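Fri 30 June

Wrist offset, round 9

The simulated arm has been missing its targets since I swapped the gripper model, so this week I took the Skotance cell apart again. In software, so at least my knuckles are fine.

Culprit number one was the tool frame, still set for the old gripper. The new one is longer, and the planner kept cheerfully steering it into the marble. I typed in the new length, reloaded, and it hovered where I told it to. Mostly.

Culprit number two was me. In November I saved a joint limit of 114 in a file called final_2 and then loaded final.

Left to do: slow the approach, redo the collision shape on the housing, rename some files. The sponge stays where it is until I trust the thing near the mug. 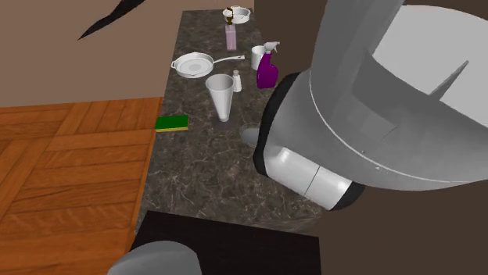
Gripper over the kitchen counter, new tool length loaded.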